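Kistora Ballot Transfer Case, 40-Liter

Sold by Stidden Election Supply. In stock, ships in November and December on the regular schedule.

The Kistora is a hard-sided case for moving marked paper ballots from a polling place to the counting center. It holds up to 3,764 single-sheet ballots, folded once. The lid closes on four latches, and each latch takes a numbered pull-tight seal. With the seals on, the lid can't be raised without breaking at least one of them.

What comes with it

Case with lid, gray
32 numbered seals, red
Clear sleeve on the lid for the precinct form
Chain-of-custody pad, 200 sheets, two-part
Carry strap

The slot plate is sold separately. Order it if you plan to use the case as a ballot box during voting hours. Counties that collect from a fixed box and only need transport can skip it.

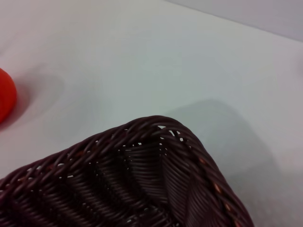 Stavros Gashi wrote in to say that the seal numbers were hard to read under gym lighting, and that his poll workers ended up copying two of them wrong on the custody form. He asked for larger digits.

Seals made since then have larger digits, printed in black on a white tab. Older seals still fit the latches and can be used up first. Please don't mix old and new seals on one case, as the number ranges overlap.

Sizes

The 40-liter case is the one most small precincts order. The larger Flestska case uses the same latches and seals, but it has wheels and needs two people on stairs. Both stack, Kistora on top. Check your state's rules on container type and seal count before ordering, and keep the packing slip with your equipment log.
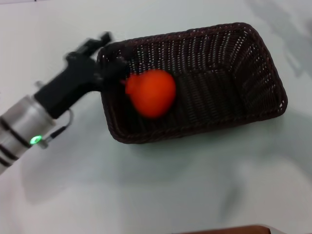 Poll worker training goes faster with a practice case on the table. The Kos training kit has a case marked NOT FOR OFFICIAL USE, blank ballots and a short script for closing the polls. Some offices run the first round without it, using any open container and something easy to spot, so that people can rehearse the handoff and the signatures before they touch a seal. The kit's script works for that too.

Returns

Unused cases may be returned with all seals unopened. Seals sold by the bag are not returnable.

Page updated December 8, 2024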